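The Basket by the Back Door
Words by Odette Vidal

My grandmother kept her washing in a cane pram. I mention it because whenever I visit someone for the first time I find myself looking for whatever they keep theirs in, and I have come to believe you can learn a fair bit about a household from it. Some people have a plastic tub with a split handle. Some have a pillowcase hung off a doorknob. And a good many, more than I would have guessed when I started asking, have a wicker basket sitting on the floor somewhere between the bathroom and the line, doing several jobs at once.

Ours is one of those. It has been a toy box, a place for firewood kindling, a bed for a cat who was offered a much nicer one, and for the past 11 years it has held the laundry. One of the corners has gone soft and there is a patch on the rim where the weave has been mended with garden twine in a colour that was never going to match. I wouldn't swap it.

I went to see Augustina Agbeko in May with that corner in mind. She mends and sells baskets from the front room of her weatherboard place up the hill from the harbour, under the name Trolelari, and she has been at it for 30 years. There is a bench along the window, a tin bath for soaking, and a kettle that is never quite off. I had planned to stay an hour and left when the streetlights came on, with a jar of her cumquats under my arm.

"People bring them in and apologise," she told me, turning my poor basket over on her knee. "They say it's only an old thing. Well, yes. It's old because it's good. The bad ones went to the tip years ago."

She pressed her thumb along the rim, all the way around, the way you might feel a dog's leg for a thorn. A rim is where she always begins. It takes the weight every time the basket is lifted, and it takes the knocks when somebody coming through the door with their arms full kicks it out of the way. If the rim is sound, she says, most other things can be put right on a wet afternoon. If it has come away from the stakes (those are the uprights, the bones of the thing) then you are looking at a bigger job, and she'll give you a price and a biscuit while you think it over.

Shape matters more than I had realised. Round baskets are lovely to look at and I have always had a weakness for them, but Augustina steers families towards a rectangle. It sits flat against a wall, it doesn't roll when it's tugged, and a folded towel goes into it without leaving odd gaps around the sides. She likes them low as well. With a tall hamper you are forever diving to the bottom for the one sock, and small children can't reach in to help, or can and then have to be pulled out by the ankles. A low one on the floor is an open invitation. Anyone passing can drop something in, and anyone with a spare minute can take something out and fold it.
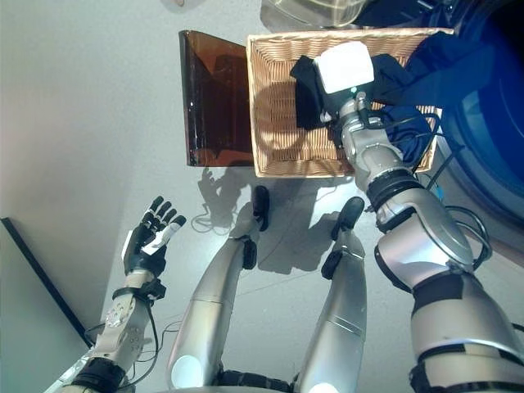
Dark cloth in a rectangular, tightly woven basket. The raised rim is the part to check first.

Then there is the question of what goes in. Pale wicker against dark cloth is one of the nicest sights in a house, I think, and I have been known to leave a navy sheet draped over the side for a day longer than I needed to, simply because I liked walking past it. But dark cloth will tell you very quickly whether your basket is shedding. Run a black T-shirt around the inside and look at what comes off on it. A bit of pale dust only wants a brush. Splinters, or little hooked threads in the fabric, mean the weave has dried out and started to break.

Augustina's remedy is water, and not much of it. Twice a year she takes each of her own baskets outside, mists it all over with a plant sprayer, and lets it sit in the shade until it has stopped feeling cool to the hand. Never in full sun, which bleaches it and makes it brittle, and never beside a heater. While it is still a touch damp she eases it back into shape if it has begun to lean, and if it's a stubborn lean she puts a couple of bricks inside wrapped in tea towels and leaves them overnight. I tried this at home with two old cookbooks and it worked nearly as well, though one of the cookbooks has a wave in it now.

Wet washing is the great enemy. I am guilty here, I admit it freely. For years I have hauled everything from the machine to the line in the same basket I use for the dry things, and that, I was told very kindly, is how my corner went. These days I have an enamel basin for the wet load, picked up from Okoth, the hardware shop near the ferry steps, and the wicker is kept for clothes that are dry or at least past dripping. It does mean one more thing to trip over in the laundry. My husband has mentioned this.

If your basket must have a lining, choose cotton or linen and make it loose enough to lift out. She has seen fitted ones sewn in tight with the stitches pulling against the weave, and she unpicks them with a sigh. Mine is an old tablecloth with a drawstring run through the hem. It gets washed along with everything else, whenever I remember, and on the weeks it's missing I just do without.

We talked too about the tidying itself, because it's hard to sit near a basket for an afternoon and not. Augustina raised 8 children between her own and her sister's, and her method was to tip nothing out, ever. You sit down beside the basket, on the floor if your knees allow, and you take the top thing. You fold it, you put it on its pile, you take the next. A heap on the bed looks like a punishment, she says, and somebody will only push it onto a chair at bedtime. The same heap in a basket can be left half done without anybody minding, and picked up again after tea.

I have been doing it her way all winter. I fold the big pieces first when they come to hand, sheets and the heavy jumpers, and let the small ones sink. By the time I'm down to the wicker it is mostly socks and hankies, and I've usually got to the end of whatever was on the radio. There is always one thing left over that belongs to none of us. At present it's a child's green singlet, size four, and the youngest person in this house is seventeen.

As for the corner, she mended it while I watched. She soaked three lengths of cane in the bath, cut out the snapped weavers with a pair of snips so small I took them for nail scissors, and threaded the new ones through behind the old, over and under, tapping them down with the handle of a butter knife. The new cane is a good deal paler than the rest and will be for a year or two. She offered to stain it and I said no. She left my garden twine exactly where it was.

Trolelari is open most mornings and by arrangement. Small repairs are often done while you wait. Bring the basket empty, and bring any broken pieces you have kept.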